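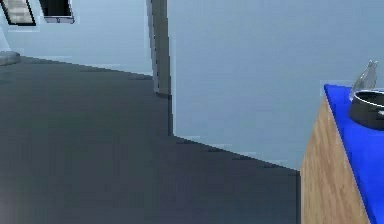

Teleop gallery, Barnbridge kitchen sim

Posted Jan 27, 2024

Quick dump from the Clirnov runs, more when I get a minute. All of it is teaching by remote control: one person on the hand controllers, doing the chore start to finish, every move logged. 104 demos kept since December, 11 tossed. Most of the tossed ones were me letting go of the trigger too early.

Start view, pot task. Blue counter, black pot, glass bottle right behind it. Bottle is the hard part. Come in slow, wide on the left, don't clip the neck.

Same layout for the whole Silness set. Wood cabinet, dark floor, pale walls. Plenty of floor to drive accross before you get to the counter, so line up early.

Controls: left stick drives, right hand does the reach. Squeeze half way, wait, then full. Jerky demos teach jerky moves, redo them.

Zaidi build next, hoping for 80 more demos by hand. Replay files go up teh same place as last time.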